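Section 2: What to buy, and when to buy it

I'm Shahnaz Dewan, and I wrote this part of the Renirstead cell guide after ordering most of it in the wrong sequence the first time. If your budget is already signed off you can skip to Section 3, but please read the cautions on your way past!

Everything in this section assumes the standard layout: two arms on a shared rail, a flat white table, walls on three sides, and cloth handling as the job. If you're planning to handle anything heavier than clothes, talk to Brock Simard before you spend a cent, as the arm choice changes and so does most of the list.

2.1 Before you ask for quotes

1. Write down the job in one sentence. Ours was "move T-shirts and cloths between the table and a basket." Send that sentence to every supplier, word for word, or you'll get quotes you can't compare.

2. Measure the spot where the cell will live, then add room to walk behind it. I forgot this and we had to move a cabinet.

3. Decide who pays for spares. At our place arms come out of equipment money and cables come out of supplies, which meant two forms and two signatures (Audrey-Anne Gagnon has both templates if you want them).

4. Ask for a lead time in writing. January is a terrible month to order anything with a motor in it.

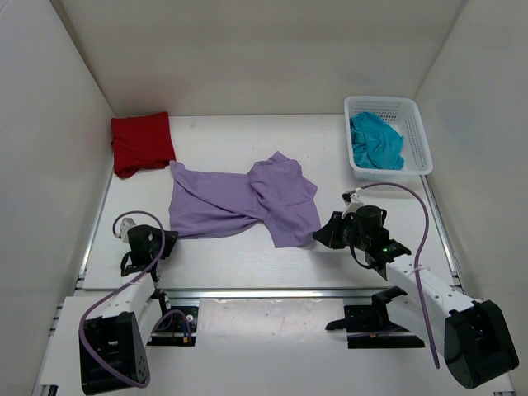

Standard two-arm layout with cloths, a T-shirt and the basket on the table.

2.2 The order to buy in

1. Arms and grippers first. They take the longest, and every other measurement depends on them. We got ours through Nomer as a matched pair, and I'd do that again in a heartbeat.

2. Frame and rails second. Don't let anybody cut aluminum until you have the base drawings for your arms in hand. McIntyre quoted us $829 for rails, brackets and cutting, and recutting one rail later cost extra, which was my fault and not theirs.

3. Walls and table panels third. Go for plain white. It scuffs, so buy one more panel than you need and keep it flat somewhere dry.

4. Cables and mounts fourth. Get cable long enough to leave a generous loop at the wrist. I budgeted $400 for this line and thought I was being silly, and then I spent all of it.

5. The Stamus controller license last. It's $499 per cell, and the clock starts on the day you activate it, so there's no sense paying for it while your arms are still in boxes.

Note: Nomer will hold a price for 13 weeks if you ask. You do have to ask.

Caution: Don't power up the arms on a temporary bench to "just check them." Bolt the bases down first. Aaliyah Zacharias keeps the torque values on the sheet taped inside the parts cupboard.

2.3 The small stuff that eats the budget

This is the part I'd underline if I could. You'll plan carefully for the big boxes and then get nibbled to death by everything else.

1. Test items. Buy real clothes in solid colors that stand out from the table and from each other. A purple shirt and a red cloth are much easier to tell apart on a screen than two shades of gray, and you'll thank yourself when you're reviewing a run at four in the afternoon.

2. A basket. Any light plastic one will do, but buy two the same, so that a cracked one doesn't change your setup halfway through.

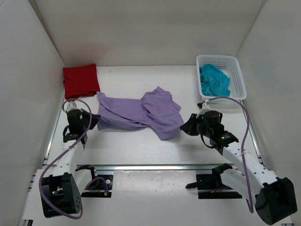 3. Gripper fingers. Put a spare set for each arm on the first order. Shipping on a second order cost us more than the fingers did.

4. Brackets. Nivaldo Honorato talked me into getting a few extra angled ones and I grumbled about it, but we've used every one of them.

5. People time. Put hours for setup and for resetting the table on the sheet as their own line. Our first budget had none, so it all came out of my week.

Note: Keep the receipts for small items in one envelope and enter them once a month. Entering them one at a time is how I lost the paperwork for the first basket.

2.4 Final check before you send the order

1. Base drawings match the rail drawings.

2. Both arms are on the same order, with the same cable length.

3. Spare fingers, spare panel and second basket are listed.

4. License activation is left blank.

5. Somebody other than you has read the whole thing through. Brock will do it if you give him a day's notice.

Once the order is in, go on to Section 3, Preparing the room.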